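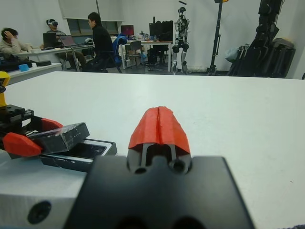
Red fingertips, black box, black tray. Wrist view from the right gripper.

Budget thread! We've been planning what to buy for the Clolach bench before January and I have Thoughts — mostly about the small stuff.

1/ Everyone wants to talk about arms. Fine, arms are lovely. But the fingertips are the bit that touches the work, and ours had no line in the first draft of the budget. None! They do now.

2/ We print ours in red. I've put down 14 sets for the year, two gripper pads to a set. If a shape turns out wrong we bin it and print another by teatime. Best value thing on the whole sheet.

3/ Wrist cameras: one per gripper, plus a spare. The quote from Besata had the cameras but left out the cables (!!) so do read the small print before you get excited about a total.

4/ Tables. Please budget for a proper big one. I wanted two small ones pushed together and I was wrong, the join drove us mad. A big white matte top is a joy to work over.

5/ Headsets: asked for 2, would like 4. Spare face cushions go on the same line, they're cheap and people are grateful.

6/ Still stuck on hire or buy for the second pair of arms. Grornstead will hire by the month, Vương only sells. Hire looks better up to the spring, then it flips. Spreadsheet is at 80 rows and I'm enjoying it far too much.

7/ If you've bought grippers lately, what did you forget to put on the list? Replies open, I'm adding rows tonight.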